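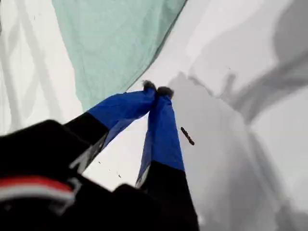 Figure 7.1 Blue and black parts meeting along a thin pale line.

Chapter 7
Color and Contrast

Two colors placed side by side change each other. A gray square looks lighter on black than it does on white, and a dull red can seem bright next to green. Painters knew this long before anyone measured it.

In this chapter you will learn to describe a color by hue, value and saturation, and to mix a scale of 10 grays from black and white paint. Section 7.3 covers edges. You will need a flat brush, heavy paper and the value card from Chapter 3.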